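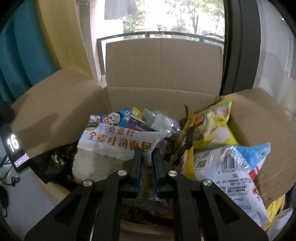
Figure 2. Open cardboard box with snack packaging and plastic waste.

4.1 Who moves, and when

I went into this part expecting editors to change jobs mostly in September, and boy was I wrong! Of the 545 staff notices I coded from the Endville trade newsletters, the fall ones were thin (Jana Kettler coded them again and got the same thing). What jumped out at me was the titles. People moving between magazines kept theirs, more or less, while people coming over from retail nearly always picked up a "director" somewhere. I left out 30 notices that gave no earlier employer, and I still go back and forth on that. Smits and Papadakis keep theirs in, so our tables won't line up.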